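Section 4. Washing, drying and refitting the covers

Read this section once before you undo anything. The Likent settee comes apart very willingly and goes back together with rather less enthusiasm.

These steps apply to all Likent covers in the coarse basket-weave cloth, whatever the colour. The smooth cotton covers are dealt with in Section 5 and are better behaved.

Before you start

You will need a clothes brush, a mild liquid detergent, a flat drying rack and the white envelope that came taped under the seat. If you threw the envelope away, the spare zip pulls were in it. Pascu, who supply our fastenings, will post replacements on request.

Allow one evening for taking the covers off and another for putting them on. Don't plan to have guests between the two.

4.1 Taking the covers off

1. Lift out the seat cushions and stand them on end. Empty the gap behind them. Anything you find there is yours, including the crumbs.

2. Find the zip along the back lower edge of each cushion. The pull is tucked into a small pocket in the seam. Fish it out with a fingertip, not a fork.

3. Open the zip completely. Three-quarters open feels like enough and isn't.

4. Fold the cover back on itself and peel it away from the inner, as you would a reluctant sock. Keep one hand flat on the inner so that the lining stays where it is.

5. Note the letter on the label inside each cover and the matching letter on its inner. A and B look identical until you try to put one on the other.

Caution: Never pull the cover off by a single corner. The weave is made to be sat on and has no objection to that, but it will go out of shape if you swing on it.

4.2 Washing

6. Close the zip again and turn the cover inside out. Brush off hair and fluff first, or you will simply be washing it.

7. Wash at 40 degrees on a gentle cycle, no more than 2 covers to a load. Use half the detergent you were going to use.

8. Leave out fabric softener. It makes the threads slide about, and a basket weave in which the threads slide about is a net.

9. Take the covers out as soon as the machine stops. Creases left overnight in this cloth take the matter seriously.

Note: The covers may shrink by up to 2 per cent at the first wash. They give it back after a week or so of ordinary sitting.

4.3 Drying

10. Shake each cover out and pull the seams straight while they are wet.

11. Lay the covers flat on the rack, right side out, and turn them every few hours. Keep them off radiators and out of strong sun. Tumble drying is not covered by the guarantee, and the covers themselves have strong views on it.

12. Press a dry tissue into the piping and the corners. If it comes away damp, put the cover back on the rack. In November, assume two days. In a house with the windows shut, assume three.

4.4 Reading the cloth

Coarse cloth throws shadows, and a heap of it can show darker patches that look like damp or a stain. Spread the cover out in daylight and smooth it with your palm before deciding that you have ruined it. Go by touch as well as by eye. Most of the telephone calls to our Brudatitz workshop about water marks have been resolved by switching on the big light.
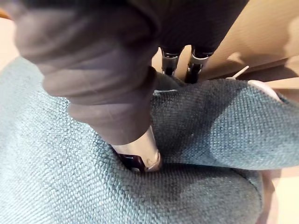
Plulloteck, writing on the owners' page, takes issue with all of this: "I've washed mine every spring and the dark bits only went when I brushed the cloth one way, same as you would with a coat. Smoothing it by hand did nothing. And I'd put the covers back on a touch damp, they go on far easier." We are happy to recommend the brushing. We can't recommend the other part, as the inners hold on to moisture and, in time, to the smell of it.

4.5 Putting the covers back

13. Match the letters. Turn the cover inside out as far as the two far corners.

14. Put your hands inside, take hold of the inner by its two far corners through the cloth, and roll the cover down over it. Swearing is optional at this stage and usual at the next.

15. Work the inner into the near corners with the side of your hand. Don't punch it. The filling shifts to one end and you will be sitting downhill.

16. Ease the zip closed while holding the edges together just ahead of the pull. If the lining catches, go back a little and begin again.

17. Tuck the pull into its pocket and sit on the cushion. Change ends and sit on it again.

Caution: Don't iron the covers once fitted. If you must iron one beforehand, use a cool iron on the wrong side with a cloth between.

For seams that have opened or zips that have left their tracks, see Section 7. Replacement covers are ordered by the letter on the label and the name of the colour, both of which are printed on the card inside the left arm.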